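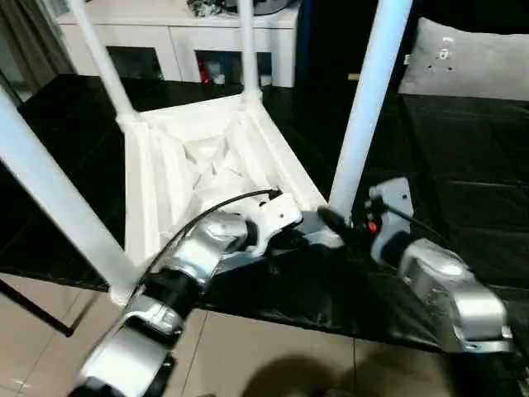

Horivow asked me before the session whether a person could just write down the steps and skip all the collecting, and said it would surely save a winter's work. I love that question, and I want to start there, so please don't rush past it (note to self: slow down, drink some water).

We tried writing the steps down, back in January. The Prendgate plan had us describe furniture handling in plain sentences, and the sentences were lovely, and then every one of them fell apart the moment the furniture was turned a little or the light changed. So we went over to examples. The Amard set now holds up to 3,000 of them, each one a short run with somebody guiding both arms from start to finish, and I'm still fond of a good many of the clumsy ones!

Say something here about the views. People tend to think of the big view from the head, but the wrist cameras get so close that you may have only cloth and a smooth curve and a lot of white glare to go on. We keep those stretches in. A system that has only ever learned from tidy, well-lit views will be in for a shock when it gets to somebody's living room.

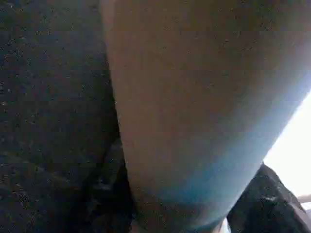 Page 5

Now the part about labels, and I'll try not to go on too long, though I probably will. At first we labeled each run with one line for the whole thing, and that was too coarse to be any use. Then we went too far the other way and our poor labelers were worn out. What we have settled on is a short line for each change of contact, written by the person who guided the run, while it's still fresh in their mind. (Pause for the Ramanauskas folks, who will want to argue about this, bless them.)

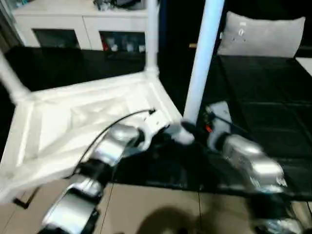

Two-arm work is where I think our examples earn their keep. With one arm you can get by on reaching and closing, but with two you have to teach them to share a thing between them. The left gripper has hold of the inner edge of the upturned white frame, while a dark finger on the right arm presses at the lower tip of the pole, and those are two quite different kinds of touch. If we only logged "gripper closed" we'd lose the second one altogether. So ask for contact notes on both sides, every run, even when one arm seems to be doing very little. Then take questions, and remember to repeat each one for the back row.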